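Chapter 7
Learning to Pass Through Doors in Simulation

7.1 Why doors are treated separately

Chapters 5 and 6 dealt with moving a base through open floor space and with moving an arm while the base stands still. Doors do not fit either case. To get from one room to another, a robot has to place its base, move one or both arms, and keep track of a panel that turns about a hinge whose position it knows only to within some error. The base cannot be planned first and the arm second, because the space the base may use depends on where the panel is, and the panel is where the arm has put it.

The difficulty shows up in the numbers. A planner that solves open-floor navigation in nearly every trial may fail at a doorway it can see clearly. The failures are of a few kinds: the gripper slips off the edge of the panel, the base reaches the frame before the panel has swung far enough, or the elbow strikes the trim on the side away from the hinge. All three are geometric. None of them is cured by a better estimate of where the robot is on the map.

This chapter follows one method from start to finish. It was developed at the Skolmont laboratory under the project name Gerkari and is used here because its parts are simple and can be replaced one at a time. The method trains a two-armed mobile robot in a simulated apartment and then tests the result in apartments the robot has not met before. Readers who have worked through Section 4.3 will know the learning rule already. What is new is the way the training rooms are built and the way progress is scored.

7.2 The task

A trial begins with the robot in one room, facing a doorway, at a distance drawn at random from a fixed range. The door may be shut, partly open, or fully open. The trial ends in success when the whole base has crossed the threshold line and both arms have returned to within a set angle of their rest pose. It ends in failure when the time limit runs out, when any link presses on a fixed surface with more than the allowed force, or when the base tips past its limit.

The threshold line is defined as the line on the floor joining the inner faces of the two sides of the frame. This is a narrow definition, chosen on purpose. Earlier work scored a trial as a success once the center of the base had crossed, and a robot trained on that score learned to stop halfway through, with its rear half still in the first room. The score was met and the task was not done.

The robot has three inputs:

the angle and speed of every joint in both arms;
the speed of the base, in two directions and in rotation;
a color view from a camera on the head, tilted down so that the arms and the doorway are both in view.

No depth reading is supplied. The tilt of the head is held fixed through the trial. In a first version it was left free, and the policy spent a large part of training learning where to look, with no gain in the final score.

7.3 Building the rooms

The training set holds 2,283 apartments, produced by a program called Fang. Each apartment is made from a floor plan, a set of surface materials, and a set of furniture and wall items. Floor plans come first. The program draws the outer walls, divides the inside into rooms, and places a doorway wherever two rooms that should connect share enough wall. Door width, hinge side, swing direction and trim thickness are then drawn separately for each doorway.

Materials are drawn next, with no attempt at good taste. Walls, floors and ceilings are chosen independently of one another, and each room is chosen independently of its neighbors. A patterned tile may run the full height of a wall above a wooden floor, and the floor may change color at the threshold. A designer would avoid many of these pairs. They are kept because a policy that has seen only matched rooms tends to use the match as a cue. In early tests, a policy trained on plain walls treated any strong pattern near the doorway as an obstacle and stopped short of it. 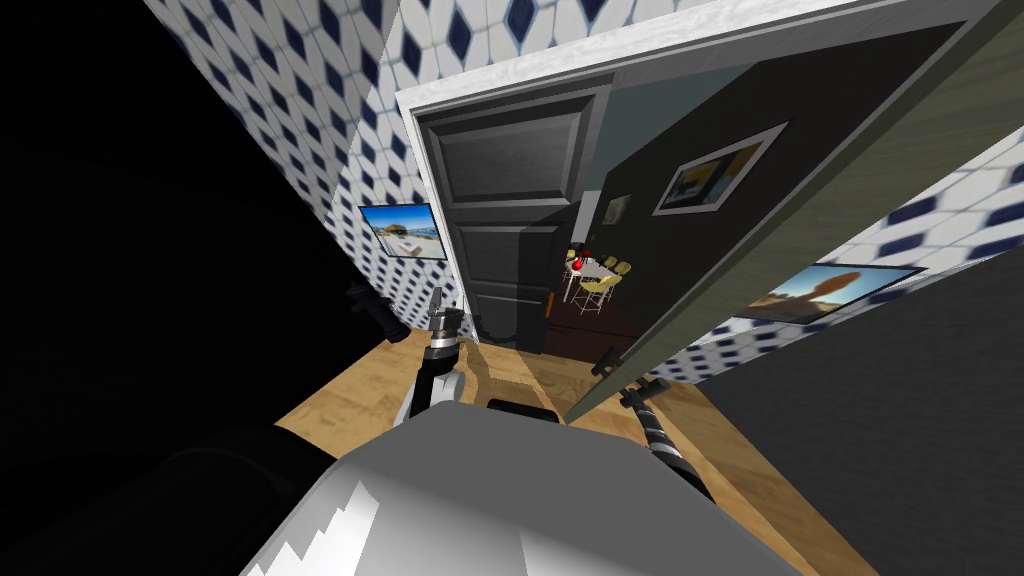
Wall items and furniture are placed last. Pictures are hung on walls and also on door panels, where they turn with the panel. The second case matters for the vision part of the policy. A framed picture on a wall is a sign that the surface behind it is fixed, and a network will learn this quickly if it is always true. When some of the pictures are attached to surfaces that move, the network has to use the edges of the panel and its relation to the frame. Furniture in the far room serves a similar purpose. Tables and chairs seen through the opening give the policy something to judge distance by, and they also punish a robot that leaves the doorway too fast without checking what lies past it.

Lighting is handled in a simple way. Each room has one source, with brightness drawn from a wide range, and the space outside the apartment is left unlit and without texture. Large black regions can therefore appear in the view when the camera looks past the end of a wall. Students often ask whether these regions should be filled. The Gerkari group tried both and kept the unlit version, which trained faster and scored the same on the test set.

7.4 The policy

The policy has two parts. The first takes the camera view and reduces it to a short list of numbers. The second takes that list, along with the joint and base readings, and gives a target speed for every joint and for the base. Both parts are trained together. There is no separate step in which the door is found, its hinge located, or its angle measured, and the designer does not tell the policy which arm to use.

The choice of arm is worth a closer look. With a door that swings toward the robot, the arm on the handle side has to open it, and the arm on the hinge side is usually of no use until the panel has passed some angle. After that point the hinge-side arm can hold the panel back while the base moves. A planner written by hand would contain a rule for this exchange. In the learned policy no rule is present, and the exchange appears at different angles for different door widths. For wide doors it may not appear at all.

The reward has four terms: a term for progress of the base toward and across the threshold, a term for change in panel angle, a penalty on contact force, and a small penalty on time. The panel term is given only until the opening is wide enough for the base plus a margin. Without that limit the robot keeps pushing the panel long after there is room to pass. With a margin of zero it scrapes the frame.

7.5 Training schedule

Training is run in blocks. In the first block all doors are fully open, and the policy learns only to bring its arms in and drive through. In the second block doors start partly open. In the third block they may start shut. Each block ends when the success rate over the last 2,000 trials passes a set level, so the length of a block is not fixed in advance.

Two points about this schedule are often missed. First, open doors are not removed in the later blocks. A share of each type is kept, and if it is dropped, the policy forgets that an open door needs no pushing and reaches for the panel in every trial. Second, the range of starting distances is widened only in the third block. Widening it earlier slows the first block a great deal, and the final result does not change.

Contact needs care in the simulator. The time step used for driving is too long for a gripper pressed against a panel, and with the longer step the fingers sink into the surface and are then thrown out. The usual remedy is to shorten the step whenever any part of an arm is within a small distance of a surface. Mivow, the contact solver used in this work, does this by itself, but its default distance was set for small objects on a table and has to be raised for doors.

7.6 How the result is measured

Testing uses 26 apartments that were set aside before training began, with floor plans drawn by hand instead of by Fang. Together they give 552 trials, each with a fixed starting pose and a fixed door angle, so that any two policies face the same set. Trials are sorted by door type before the success rate is worked out. A single figure for all doors hides too much: a policy that fails on every shut door can still look acceptable if the test set holds enough open ones.

For each failed trial, the first cause is recorded along with the point on the path where it occurred. Causes are assigned by program from the contact log. Where two causes occur within the same time step, the one with the larger force is kept. Section 7.8 gives the full table and discusses the cases in which this rule assigns the wrong cause, most of which involve the elbow and the door edge touching together.

The sections that follow take up each part in more detail. Section 7.7 derives the margin used in the reward from the base radius and the trim thickness. Section 7.9 repeats the experiment with one arm locked. Section 7.10 covers transfer to a physical robot, where the friction of the hinge is the largest unknown. Exercises 1 through 4 can be attempted after Section 7.7 and need no simulator. Exercise 5 requires the Fang floor plans and a working installation of the solver.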